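Menelham Home Notes

Tips > Linens > Folding and sorting on a table

Got asked again about the table thing so writing it up quick before I lose the afternoon. This is for flats without a laundry room. Ours is 21 feet of hallway and one decent table, and everything gets folded on that table.

First, cover it. Always. Old cloth, clean, something you don't mind pinning or spilling on. Bare tabletops catch threads and small stuff slides right off. A cloth grips. It also shows you lint and stray hairs before they get into the clean pile.

Second, big things first. Sheets, blankets, throws. Everybody starts with the socks because socks are easy, then there's no room left when the sheet comes up.

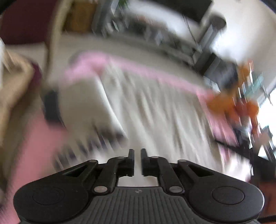 FILED UNDER: BIG PIECES

White things crease if you so much as look at them. Don't fight the long creases with your palm, you just move them over. Pick up the two nearest corners, snap once, lay it down again. Then smooth from the middle out. Edges last.

Colored cloth on top of white: fine if it's been washed a good few times. New pinks and reds, no. Not even for a minute if there's any damp in either one. Petro Semeniuk wrote in last February with a pillowcase the color of ham and I had nothing useful to tell him except wash it again right away, cold, and keep it out of the dryer til the color's gone. Heat sets it.

Fold lengthwise twice before you fold the short way. Narrow strip, then roll or fold into thirds. Fits an 18 inch shelf with a bit to spare. If your shelves are deeper, do what you like.

Fitted sheets. I know. Tuck corner into corner, all four, lay it flat, fold the ruffly side in so you get one straight edge. It won't be perfect and it goes in a cupboard.

Small loose pieces next. Offcuts, napkins, dust cloths, the odd bit you're keeping for patches. These are what make the cupboard a mess, so they get their own spot on the table and don't go near the sheets.

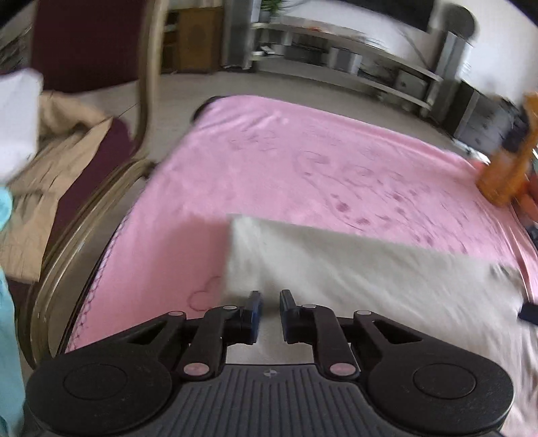
Plain pieces like beige and gray go together, I don't bother splitting them any further. Spread each one out flat once before you stack it. Takes two seconds and you find the holes. Holes go to rags, no discussion, no "I'll mend it someday".

Patterned table cloths: fold with the pattern inside. Less fading at the creases, and less fuzz on any printed lines. If there's a trim along the edge, keep the trim on the outside of the fold and dont iron over it. Iron up to it and stop. Stitched trims pull tight if they get too hot and then the whole edge waves.

Slippery table? Strip of rubber shelf liner under the cloth at each end. Or binder clips if the top is thin enough. Radymyr Harasym says tape. I don't like tape, it leaves gunk, but he's been doing it for years and his table looks alright.

Cloth always sliding one way: check the table's level before you blame the cloth. Folded cardboard under the leg.

Storage. Stack by bed, by room, whatever, just pick one. I do by bed. One full set inside its own pillowcase. Label on masking tape, on the shelf edge and never on the fabric. Cedar blocks if you get moths, sand them a little when the smell gets weak.

Lint on the cover cloth when you're done: shake it outside, or a damp rubber glove wiped one direction.

More on stains next time, theres a half written page on candle wax sitting here somewhere.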